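I quit my office job to run a coffee cart for one winter, and I'm still finding sugar in my coat pockets. The cart came with a name already painted on it (Hokton, after the street where the last owner started out), and I liked it enough to leave it alone. I figured I knew coffee. I'd been drinking it for years! What I didn't know was how to stand in a train station parking lot at 5:30 in the morning and be nice to people.

My first week I sold 46 drinks. That's the whole week, not a day. I'd parked on the wrong side of the station, where everybody comes out tired in the evening and wants to go home, and I stayed there far too long out of plain stubbornness. The woman at the newspaper stand finally told me to move by the north stairs. I moved, and by the end of December I was having mornings where I barely looked up.
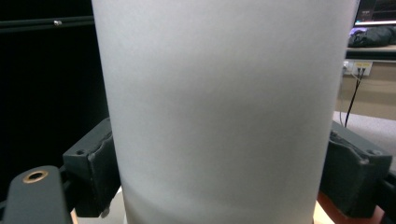 The thing I love about commuters is how fast they turn into regulars. Three mornings and you know the order. A week, and you know they hate their boss or they're learning Portuguese or the dog had surgery. I had a man who drank his black coffee standing next to the cart without saying a word all season, and on my last morning he shook my hand with both of his. I went and sat in the van for a bit after that.

## The bean situation

I started with a dark roast from a place called Mishra, two towns over, mostly because they'd deliver before sunrise. Good people, solid coffee, a little smoky for me. In the middle of the winter I got talked into trying Alura, a smaller roaster with lighter beans, and I thought I was bringing my customers a gift. They hated it! One lady asked if I'd changed the water. Another went back to tea for a few days and made sure I saw her doing it.

So I went back to Mishra for the regular pot and kept the lighter stuff for anyone who asked. Plenty of people did, once I stopped pushing it at them. I drank it myself at home all weekend and felt very sophisticated.

Money-wise, I'll tell you what I wish somebody had told me. My permit was $400 and the propane hurt more than the beans did. Milk is where you lose your shirt if you're careless, and I was careless for a good month. Paper cups are cheap until you look at how many mornings there are in a winter.
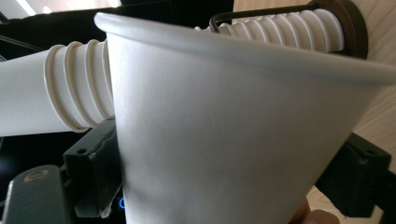

## Would I do it again?

I get asked this at every party, usually by someone who's holding a drink and staring into the distance. It depends on your knees, mostly. You're on your feet in the cold for hours, and I was in bed by 8 every night, so my friends more or less forgot what I looked like.

But I did clear enough to take the trip I'd been promising myself, 3 weeks in a rented room in Traltusach, where the bakery opens late and I didn't set an alarm once. I sat by the window most mornings and let other people make my coffee. I tipped like a lunatic, too, especially if it was raining.

The cart's in my sister's garage now, under a tarp, with one bad wheel I keep meaning to fix. A guy offered me $300 for it in the spring and I told him I'd think about it. He's called twice since then. I've ordered the wheel.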